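Tumcombe Table Tasks

A collection of short recordings of everyday paper and desk work: standing sheets up, laying them flat, folding, stacking, sorting, and clearing the table afterward. If you have ever tried to get a floppy piece of paper to stand on its edge for more than a second, you already know why we find this stuff so much fun.

Status: second release, still growing. Comments and corrections are very welcome.

What you get

143 recordings of table work, each with a plain text note that says which task was being done and which things were out on the table. Most of the notes are a line or two long. A few go on much longer (the envelope ones especially, sorry, we got excited about envelopes).

The folders are named after the tasks:

stand - a sheet is lifted and held upright on one edge
flat - a sheet is laid down and squared to the table edge
fold - halves, thirds and the dreaded letter fold
stack - loose sheets brought into one pile
sort - mixed sizes and colors split into piles
clear - everything goes back where it lives

"stand" and "flat" are the biggest folders, and "clear" is the one we are fondest of. People put things away in such different ways! Some start with the biggest item, some sweep everything to one side first, and some pick up a book and then carry it around for a while.

The materials

The paper comes from three places. The Fagundes set is our colored stock, mostly pastels, in both thin and stiff weights. The Fumen set is plain white office paper, and we went through 600 sheets of it before the first release was finished. The third is a box of older stationery with a penciled 1970 on the lid, bought at a yard sale. It has gone a little soft with age and folds beautifully, so we've been rationing it.

Sheets with creases, bent corners or small marks were kept in. Desks are full of paper like that, and a slightly dented corner changes how a sheet wants to stand. If a crease made a real difference to a recording, the note mentions it.

We also leave ordinary things out while we work: books, drinks, flowers, pens, whatever suits the day. A bare table makes for easy paper work and, frankly, dull viewing. With a bottle or a vase nearby you have to think about where the far end of the sheet is going.

The rooms

There are two. The Tumcombe room has the white table and the brick wall, and most of the "stand" recordings were made there. The Prukedberg room is smaller and has a wooden desk with a drawer that sticks. Please don't read anything into the drawer noises.

The glossy top at Tumcombe is lovely to look at and slippery to work on. Thin sheets glide off sideways if you let go too early. Stiff ones behave better, though they like to spin. On the desk at Prukedberg you get more grip and fewer surprises, so comparing the two rooms on the same task is well worth an afternoon.

How the tasks are set up

1. Choose the sheet and write its set and weight in the note.
2. Put out the side items. Leave a clear strip in the middle of the table, long enough for the sheet.
3. For "stand", take the sheet from both sides and bring it up on its long or short edge, whichever the note asks for. Keep the sides level or it will bow in the middle. 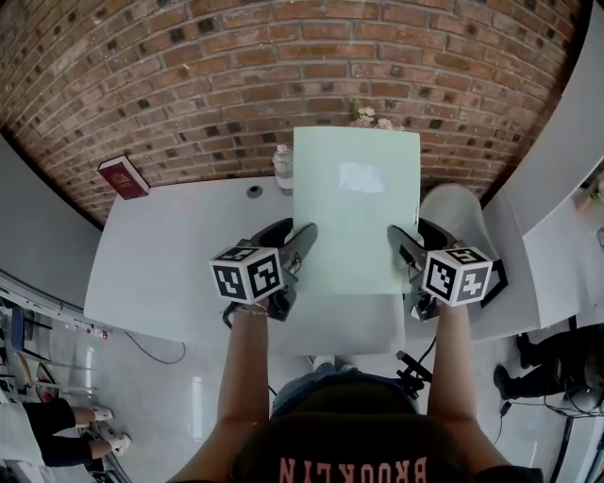 4. Hold it there for a slow count of five. A pale green sheet in front of red-brown brick is easy to follow by eye, so that is a good pairing for a first try.
5. Lower it, or let it go if the task says so, and leave it where it lands.
6. Clear the table only if the recording belongs to "clear".

Known issues

Pastel sheets can wash out where the light catches them. The notes flag the worst ones.

Nearly 100 of the notes say "card" where they should say "stiff paper". We're working through them.

In "sort", cream and white were treated as one color in the morning recordings and as two in the afternoon ones. Check the note before you count piles.

Adding your own

Please do! Use any table you like, keep the folder names as they are, and write the note right after you finish, while you still remember which sheet it was. Odd paper is especially welcome: tracing paper, wallpaper samples, old maps, sandwich wrap. We'd love to have a proper set of wrapping paper in before the next release, which we hope to put out in August.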